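Reis vorm Kochen verlesen

Seit ich losen Reis kaufe, liebe ich diese kleine Arbeit am Küchentisch! 300 g reichen bei uns für alle, und die sind schnell durchgesehen. Erst danach wasche ich ihn, bis das Wasser fast klar bleibt – dreimal muss meistens sein.
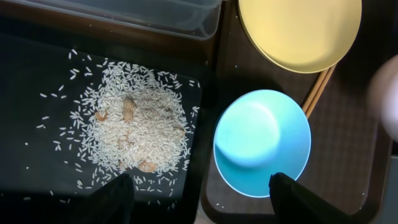 Zum Verlesen nehme ich am liebsten eine dunkle Unterlage. Auf Schwarz fallen hellbraune Stückchen zwischen den weißen Körnern sofort auf, herrlich! Mit Basmati geht es genauso gut.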